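Galeria: a mesa dos panos

Mirero – Página de fotografias
Segunda-feira, 26 de junho de 2023

Bem-vindos à nossa galeria. Nesta página falamos de panos, toalhas e caixas, e da mesa onde tudo isto passa antes de ir para a prateleira. Vivo em Portugal há alguns anos e escrevo em português com cuidado, mas peço desculpa se alguma frase ficou torta. Quem encontrar um erro pode escrever para nós, eu corrijo com gosto.

O trabalho com os têxteis da casa começou em fevereiro, quando mudámos da sala pequena para o edifício da antiga fábrica Deligiannis, construído em 1894. Trouxemos 22 caixas de panos sem nenhuma ordem. Havia toalhas de mão junto com panos de chão, e algumas peças já não serviam para nada. Levámos muitas tardes a separar, e ainda não acabámos.

Primeiro, as cores. Para nós, a cor diz para que serve o pano. O cor de laranja é para as mãos e para a loiça. Os tons claros, entre o amarelo e o verde, são para as superfícies. Os cinzentos ficam para o chão e guardam-se noutro armário, com a porta fechada. Esta regra está escrita numa folha na parede, e mesmo assim as visitas perguntam sempre.

Depois, as caixas. Experimentámos cestos, sacos de algodão e gavetas de cartão. Os cestos eram bonitos, mas prendiam os fios. Hoje preferimos a caixa de plástico transparente, porque se vê o conteúdo sem abrir nada. As nossas vieram da loja Trusaveck, na estrada nova, e as etiquetas são da Halteck. Aconselho a não encher até cima: os panos de baixo ficam esquecidos e ganham vincos difíceis de tirar.

Sobre dobrar, cada pessoa tem a sua maneira. Eu dobro em três, no comprimento, e depois ao meio. Há quem enrole, e para toalhas pequenas isso funciona bem. Para os panos de superfície não exigimos uma dobra perfeita, basta que caibam na caixa e que não fiquem com pontas de fora.
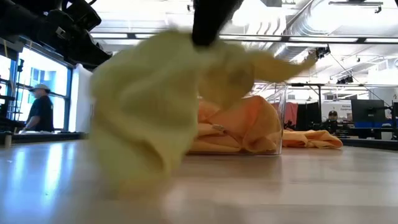 O pano amarelo-esverdeado no ar, em movimento. Atrás, a caixa transparente com um pano cor de laranja, e ao lado uma toalha do mesmo tom sobre a mesa.

A mesa de madeira clara é a peça de que mais gosto na sala. Limpa-se com um pano húmido e sabão neutro, sempre no sentido do veio, e seca-se logo a seguir. Não usamos cera.

As próximas fotografias serão das prateleiras, quando estiverem montadas. Quem quiser usar alguma imagem desta página pode fazê-lo, pedimos só que indique o nome Mirero e que nos avise por correio eletrónico.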